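Teleoperated demonstration

Teleoperated demonstration is a method of teaching a robot a task by having a person drive its arm and gripper remotely while the motions are recorded.
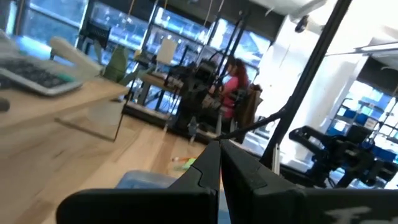

How does it differ from kinesthetic teaching?
In kinesthetic teaching the operator holds the arm and moves it by hand. In teleoperation the operator works a separate input device, such as a leader arm or a handheld controller, and the robot follows.

Recording
Joint positions, gripper opening and camera images are stored with a common time stamp. One attempt at a task is called an episode. The Josholm set contains 1,284 episodes covering 11 tabletop tasks; 784 of them were recorded at the Villanueva site. Failed attempts are usually labeled and kept apart.

Limitations
Delay between input and motion makes operators slow down near contact. Without force feedback, grip strength is judged by eye. Policies trained on one operator may copy that person's pauses.

See also: Imitation learning; Leader arm; Vestach controller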